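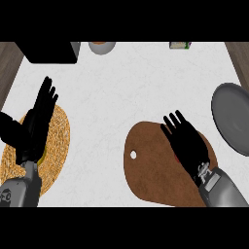 LAMEX MEMBERS PUT BIMARD KITCHEN ROBOT FILES ONLINE

Build files, parts list and practice kitchen free to download from February

Lamex, the shared workshop in Stirell, will release the complete build files for Bimard, a two-armed kitchen robot designed and assembled by its members. The download includes drawings for the bench frame, a wiring guide, the control software and the simulated kitchen counter the group uses to work out arm movements before trying them on hardware.

Bimard began as a garage project. Duyên Ngô, a refrigeration mechanic, bought a pair of second-hand arms and mounted them to an old workbench at home. When the bench proved too light and walked across the concrete every time both arms moved together, she brought the lot down to Lamex, where there was a steel table and people who could weld.

The project now has 12 regular builders. They meet in the back bay on workshop evenings, from 6:30 pm until the dust extraction goes off at 10.

“I wanted something that could put things on a chopping board and take them off again,” Ngô said. “That was the whole plan. It took us most of a winter to get both arms to agree on where the board was.”

The arms carry black five-fingered hands. The group started with simple two-jaw grippers and changed over when members asked for something that could pick up small food items of different shapes using one set of fingers. The change meant new wrist brackets, new cable runs and a rewrite of most of the grasping code. Drawings for both versions of the bracket are in the release, and the older one is marked as superseded.

The practice kitchen is a computer model of a countertop with a cutting board, a woven placemat, a plate, a bowl and a few other objects. The arms come in from the near side of the counter. Builders can run a movement there at home on an ordinary desktop computer and bring the file in on a USB stick.

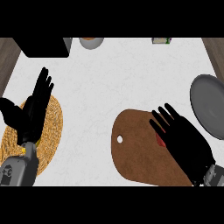

Reaching for small items is still the hardest part of the software. A hand coming down over something on the board hides it from an overhead view, so the controller has to remember where the item was and finish the reach on that basis. The current version does this separately for each arm. A shared memory for both arms is in testing and will not be part of the first release.

Members ran 1149 practice grasps in the simulated kitchen while preparing the files. The logs are included with the download, failures and all, along with the settings used for each run. Lamex asks anyone publishing results from the logs to say which version of the hand model they used, as the thumb joint limits were corrected partway through.

“People will find mistakes in it,” Ngô said. “I'd like to hear about them. The thumb was wrong for weeks and a bloke who'd come in to use the bandsaw picked it up.”

The bench frame can be built with a mitre saw, a drill press and a basic welder. A bolted version is also drawn for people without welding gear – it is heavier and takes up more floor, but has the same mounting holes. Neither version should be put on castors. The wiring guide calls for an emergency stop within reach of the operator and a second one on the far side of the bench, and the group will not give build advice to anyone who leaves them out.

Bimard is a hobby build and is not intended for use in a commercial kitchen or near children. It does not use knives or hot surfaces, and the software has no routines for either.

Lamex will hold an open evening in the back bay to go with the release. There is room for 40 people. The evening is free for members and $20 for visitors, with the money going towards replacement finger tendons and a new power supply. Builders will go through the frame drawings first and the software second, and there will be time for questions after each. Enclosed shoes are required in all parts of the workshop.

Parking is in the lot off Đinh Lane. The front roller door will be closed, so please use the side entrance.

Media enquiries: Duyên Ngô, Bimard project, care of the Lamex front desk, Stirell.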